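We use cookies to keep this site running and to remember your comment details. Accept / Manage settings

Teaching by hand, one pickup at a time

I've been promising a post on the teaching work for most of the summer, and I kept putting it off because I wanted to have something grand to report. I don't, really, but August is over and I've got pages of notes and a sore right shoulder, so I think that's enough to be going on with.

For anyone new to the blog: I spend three mornings a week at a small workshop in Dollulcombe, where a few of us are trying to get a robot arm to pick mixed objects out of a bin. We write very little in the way of instructions for it. We show it. A person sits at the controls and drives the arm through the job, over and over, and every run is saved so that a program can learn from it later. Each run is called a demonstration, or a demo if you're in a hurry, and I am one of the people who makes them.

When I started, I thought the driving would be the easy part (I grew up on video games, and I was a little smug about it). My first session lasted 72 minutes and I came home with 15 demos worth keeping. The rest were full of me dithering. I would bring the gripper down, decide I didn't like the angle, go back up, shuffle sideways and come down again in very nearly the same place. Played back, it looked like somebody trying to find a light switch in a hotel room.

The dithering matters more than you'd expect! The learning program has no idea which of my movements I meant and which were nerves, so it takes all of them in. An early version of our model had a lovely little pause just above the bin floor, a sort of bob, and I'm sorry to say I recognized it right away as mine.

So now I decide before I move. I look over what's in the bin, pick the thing I'm going after, choose where I want to take hold of it, and only then do I start the recording. Long, thin pieces I like to approach across their narrow side. Flat ones are a trial, and I still don't have a way of doing them that I'd be proud to pass on. Heavy-ended things want to swing if you take them by the wrong part, and you have to go slowly enough on the way up to feel foolish.

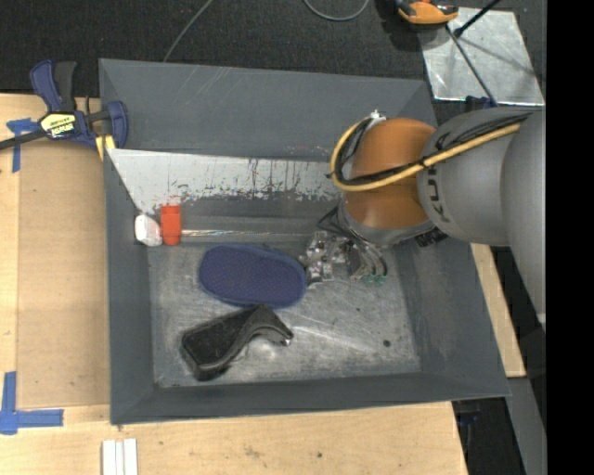

Jeon thinks I plan too much. The word from there, when I sent over a batch of my runs, was that a model trained on tidy demos never learns how to get out of trouble, and that I ought to leave in a few near misses as long as I recover from them properly. I grumbled about this for days – I had worked so hard at being tidy – and then I tried it. I now keep a miss if the recovery is calm and I throw it out if I flailed. It does mean more judgment calls at the end of a session, when I'm tired and would like my lunch.

The other thing I've had to learn is when to rearrange. It's tempting to put everything back just where it was, the way you'd reset a board game, and then you end up with a robot that is wonderful at one layout and hopeless at the next. I turn things around, push them up against a wall, let two of them touch. We passed 1,318 saved demos at the end of last month, and I'd guess the most useful ones are those where I muttered under my breath beforehand.

We've also tried guiding the arm by hand, on a smaller setup over at Drultcombe. You take hold of the arm itself and walk it through the motion, and I loved it, because you can feel where it wants to go. The trouble is that your own hands and sleeves end up in the camera view, and I get tired faster. For bin work I've gone back to the remote controls, though I do miss the feel of it.

Next on my list is learning to hand over partway through a run, so the model drives until it gets stuck and I step in for the awkward bit. I've done roughly 3 of those so far and I was late on every one.

Last updated: 2024-09-02

Comments

vorkidar_fan
The bob made me laugh. Ours used to drift left before every grasp and it took us ages to work out that the operator's chair was off to one side.

Maple
Do you get better demos early in a session or later on? I'm always best in the second half hour and then it falls apart.

Author reply
Second half hour for me too, Maple! After that I start rushing. I've begun taking a tea break in the middle and it has helped a bit.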